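Recordings from the Flominura open day, April. Hand-held gripper, one camera on the tool, visitors and staff taking turns at the table.

## What is in the folder

- `clips/` — 464 short recordings, one per attempt
- `stills/` — single pictures taken out of the clips
- `sheet.csv` — clip number, task, table, visitor or staff
- `notes.txt` — remarks typed in during the day, not tidied up

17 of the clips have no task name in the sheet. They are kept in, with the field left blank.

## The day

The doors opened at 10 in the morning. Pakoswood lent the tables and Van der Linden brought the objects, mostly kitchen things and small boxes. Visitors were shown the gripper, had a short practice and then did one of three tasks:

1. Pick up an object and put it down on a marked spot.
2. Stack two boxes.
3. Pass an object to the person opposite.

Almost 100 of the clips are of the third task, which was only run after lunch. Staff clips were made before the doors opened and are marked `staff` in the sheet.

## Known problems

- Clips start when the trigger is pressed, so the first second often has no object in it.
- The clock on the second tool was an hour behind. Times in the sheet have been put right, file times have not.
- Sound was recorded but has been removed. People were talking all day.
- Glare on the table. The veneer shines under the hall lights and the grain gets faint where it does. The still has a large patch of it between the open fingers, brightest close to the right one. 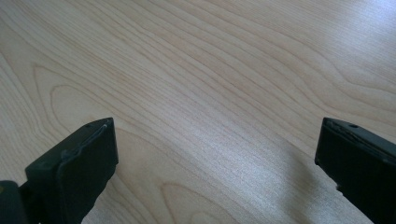
## Use

Free to use for teaching and research. Please name the Flominura open day if you show the clips to others. The Drultura loader reads the folder as it is — point it at the top level and leave the sheet where it is.

Visitors who asked to be left out have been removed, and their clip numbers are not used again. Gaps in the numbering are expected.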